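So I finally got both grippers side by side this July, the cheap Brondano fingers and the Wusten pair at $699. I started on the little cylinders, because round things love to roll off just as you close on them (ask me how I know!).

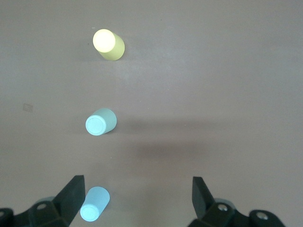 Rezaul Sivakumar wrote in to say I should slow the close speed way down before blaming the fingers. Fair! I dropped it to 16 percent and my misses shrank a lot.

Next up was both arms on one table, cups for one and a dowel for the other.

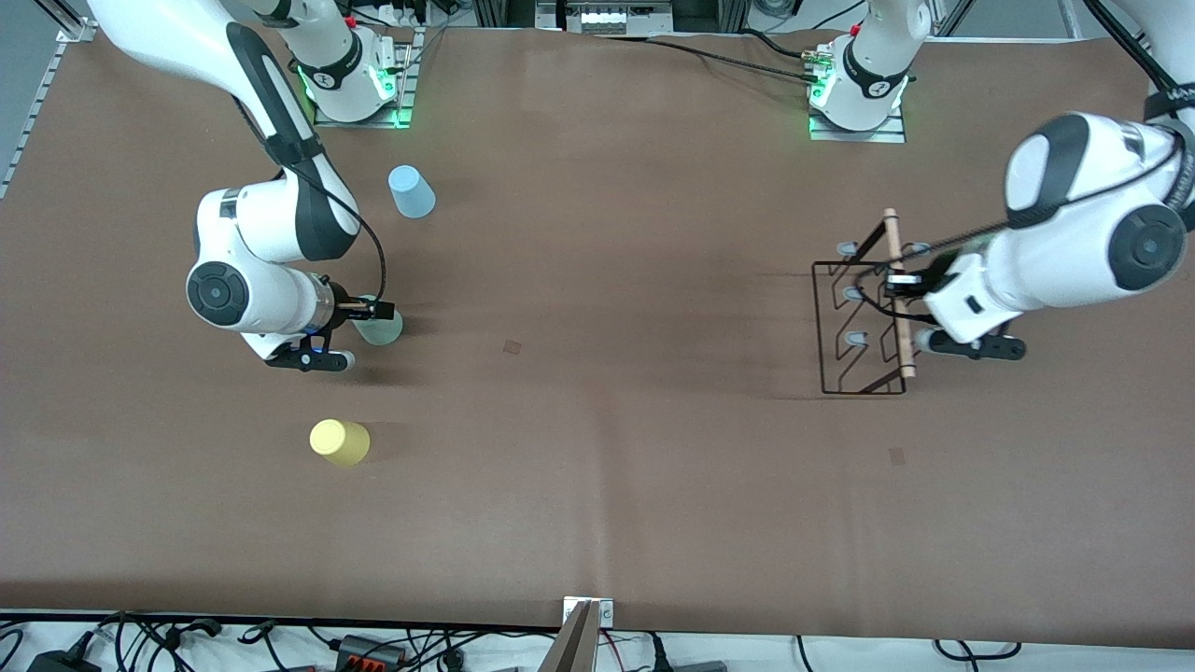

The controller is still my big gripe, with more than 7 menus to get through before anything moves.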